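Ticket: Paper towel grasp rejected by wrist pose estimator
Component: perception / grasp planning
Reporter: Mitra Zarei
Assignee: Houshang Ghorbani
Branch: Salehi
Status: In progress

Summary
The planner rejects the paper towel grasp in the Draltutton kitchen scene. Head camera detection is fine. The reject comes from the wrist stage, where the fitted cylinder axis disagrees with the head estimate by 17 degrees. The limit is 9. Same result on every seed I tried.

Steps to reproduce
1. Load Draltutton with default lighting.
2. Start the Faltlow grasp server with wrist refinement on.
3. Send the paper towel target, right arm.

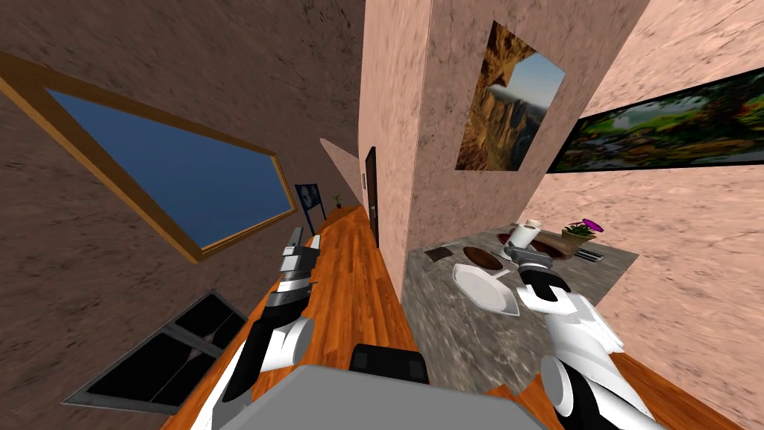 Head camera calibration was the first suspect, given how hard the wide lens bends this room. I checked the extrinsics against the scene file and they match. Straight edges make a decent sanity check after rectification, so I used the floor planks and the long jungle painting on the right wall. Both come out straight to within 2 pixels. I am ruling out the head camera.

Comment - Houshang Ghorbani
Is the target ID stable? The counter is crowded, and in Falusley we had the tracker swap IDs when the gripper came near a second object. Please attach a head view with the right gripper at the counter.

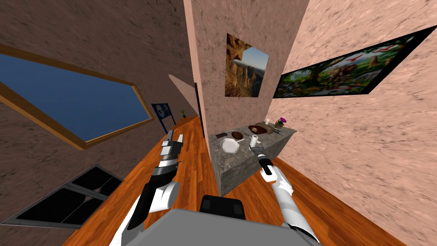

Source: Draltutton sim, head view, uploaded by M. Zarei

Comment - Mitra Zarei
Attached. The right gripper has the thin gray utensil in it and the towel roll is right behind that, so this is the bad case for a swap. The ID held through the full 200 ticks. The mask on the roll does lose a strip where the utensil crosses it, but the centroid barely moves.

With tracking cleared I went to the wrist stage and turned refinement off. The planner then accepts the head estimate and plans normally. Turned it back on and the reject returned.
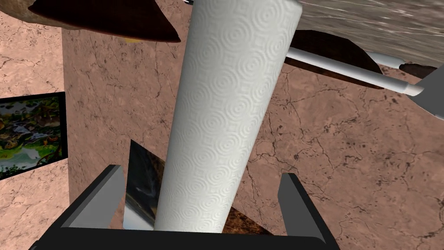 Wrist view, roll between the fingers, lower end hidden by the gripper.

The cylinder fit assumes parallel side edges in the rectified view. What it gets is a strong taper, wide at the top and narrow at the fingers. I dumped the config and the wrist stage is loading the pinhole model - the wide lens coefficients are never read. The embossed circles also give the edge detector a lot of short contours inside the roll, and some of those end up in the fit.

Comment - Houshang Ghorbani
Confirmed on my side. The loader falls back to pinhole when the lens key is missing, and it does so without a warning. The key was renamed on Salehi and the wrist config still has the old name.
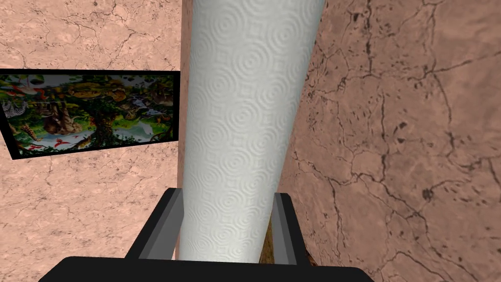
I would fix the two problems separately. Rename the key first and make the fallback a hard error. Then raise the minimum contour length so the surface pattern drops out before the fit. If the axis error is under the limit after the first change, the second can go in its own ticket.

Comment - Mitra Zarei
Agreed. Key rename is pushed to Salehi, full rerun is queued for Sunday. Leaving this open until the numbers are in.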